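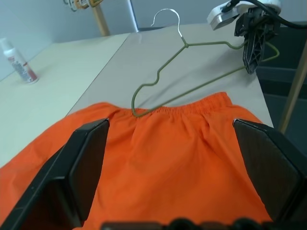
Shorts, meet hanger. Left wrist cam.

Aldana Ocampo
Tue 3 January
Back at it! First working day of the year and I'm on the clothes hanging task for Siklow, which needs 701 good episodes before anyone will train on it. We've got 354. You do the maths, I've got shorts to hang.

Elastic waistbands are a pig, by the way. T-shirts have a neck hole that more or less stays put, but a gathered waistband shuts itself up the second you let go of it. My thumbs know what to do. My thumbs on the leader arms have no idea.

Tahsin asked whether I throw away the fumbles. Nope! If I miss the elastic and then recover, it stays in with a "recovered" tag. If I drop the lot on the floor, bin. Vicente would keep those too but Vicente isn't the one who has to label them.
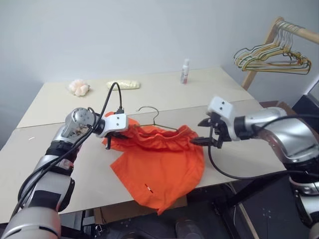
Variety is what I'm nagging everyone about this week. Our July batch was lovely and tidy and the policy we got out of it fell to bits as soon as a garment landed a bit skew. So now I scrunch things up before each go, and I swap hangers as well. There's a whole tangle of wire ones on the rack in yellow, green and grey, and I want all of them in the set, bent ones especially.

Also please, whoever drives after me, SLOW DOWN on the grasp. I watched 5 of Nattawut's episodes back and the fingers close so fast you can't tell from the wrist view which layer he's got. (Sorry Nattawut. Your resets are gorgeous.)

Target for the week is another 100. Valentina says she'll take the afternoons if I do the mornings, so that's me on early starts till Friday. Send biscuits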